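4. Fitting the Latuheru warning triangle and dash camera

This section is for drivers of cars and light vans. If your vehicle carries goods of more than two tonnes, please read section 5 first.

Before you start
Park on level ground, away from the traffic, and switch off the engine. Take the key out. Put on the handbrake also when the car is in gear.

4.1 Fixing the bracket
1. Clean the inside of the windscreen behind the mirror with the cloth from the bag.
2. Hold the bracket against the glass and sit in the driver's seat. The bracket must not cover any part of the road you see.
3. Remove the film and press the bracket for 35 seconds.
4. Wait 14 hours before you hang the camera on it.
5. Tighten the 2 small screws at the side. Use a low torque setting - the thread is made of plastic and breaks easily.
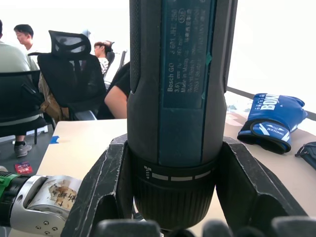
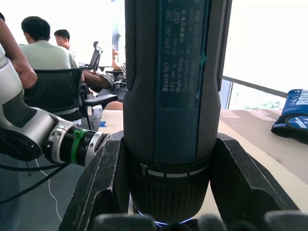 Bosch GO cordless screwdriver, torque collar below the label.

6. Lead the cable along the roof lining and down the door pillar. Do not lead it across an airbag cover.

CAUTION: A cable which hangs near the pedals can cause an accident.

4.2 Storing the triangle
1. Put the triangle in its sleeve on the left side of the boot, where it can be reached when the boot is full.
2. Open and close it once, so you know how the legs turn out.

4.3 After a collision
1. Switch on the hazard lights and look if anybody is hurt. Call the emergency number before anything else.
2. Press the red button on the camera one time. The recording is now locked and will not be overwritten.
3. Place the triangle behind the vehicle at the distance which the law of your country asks for. On a motorway stay behind the barrier and leave the triangle in the boot.

Note: The camera with Zekel memory card also locks the recording by itself when it feels a strong shock. Small bumps in a car park are often too weak for this, so press the button.

Text revised by Anisa Liew, November 27, 2024.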